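Week 4: Faults during handling tasks

Read these notes before the Tuesday lab. They cover the grip force fault from the fruit sorting exercise and the changes to the procedure that came out of it. Slavica Berisha will go through the log files at the start of the session, so bring your own copy.

Background

The exercise is simple on paper. Fruit is set out on the grey table, the humanoid picks up one piece at a time, and each piece goes into the white tray. The arm controller runs the Fondley grasp routine, which closes the fingers until the force estimate reaches a set value and then holds. The fault was in the hold.

In the first session after the October software update, the hand closed on a plum as usual and lifted it. Partway to the tray the force estimate dropped to zero. The routine read this as a lost object and closed the fingers further to recover it. The plum had never left the hand. It was crushed, and juice got into the joint at the base of the index finger.

Sorin Kadrić was at the bench and reached for the fruit before pressing the stop. He wasn't hurt, but the arm was still live and the hand was still trying to close. We have treated it as a safety incident for that reason, and it was reported to the department the same afternoon.

The force estimate travels over the wrist cable. Bujar Pavlović found a connector that had worked loose, and with the arm extended there was enough pull on it to break the signal. With the arm tucked in, the signal came back. This is why the bench test passed three times in a row and told us nothing.

Since the repair we have gone back to mixed fruit, with a plum and a pomegranate on the table and an orange-coloured fruit carried over to the corner of the tray. Soft and firm pieces are both used so that a wrong force value shows up early. 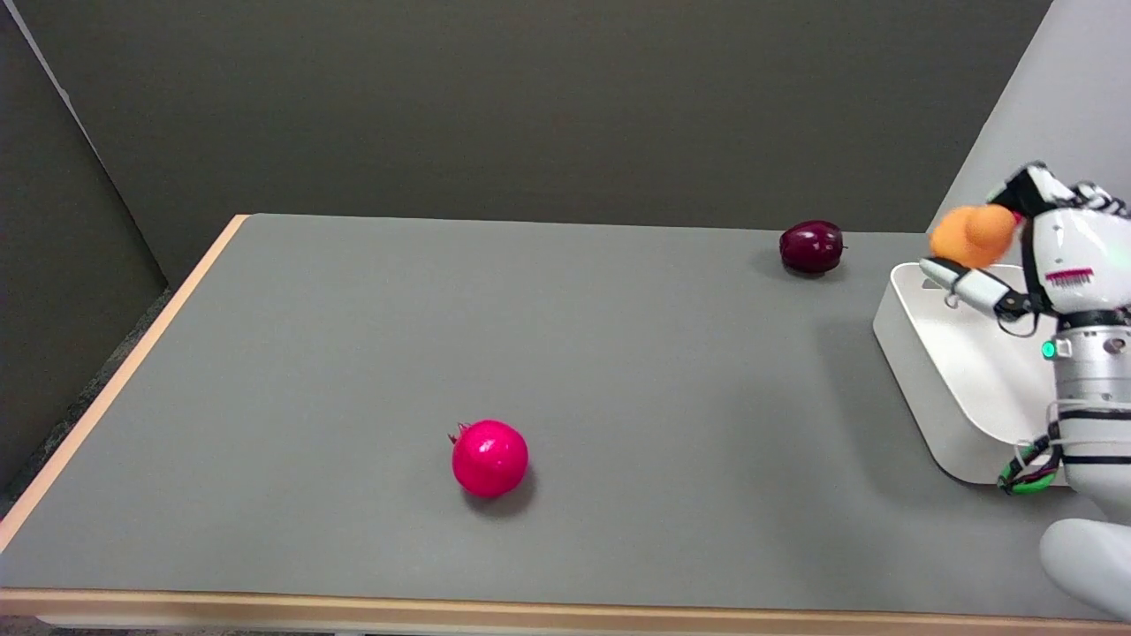 What was changed

1. A missing force signal is now a fault in its own right. If no valid reading arrives for 40 milliseconds, the fingers hold position and the arm stops. The routine no longer tries to recover the object.

2. The recovery close, where it is still used, is limited to 2 attempts.

3. The wrist connector has a locking collar. Check it by hand, with the power off, before the first run of the day.

4. The signal check is done with the arm at full reach over the tray as well as tucked in.

Lab rules

Press the stop first. Wait for the person at the console to say the arm is off, then reach in. A dropped or squashed piece of fruit can stay where it is until then.

For your write-up

Read the log from the loss of signal onward and mark where the controller made its first wrong decision. Explain how you would tell a dropped object from a failed sensor using only the data that was available at the time. Hand it in to Slavica in the next lab.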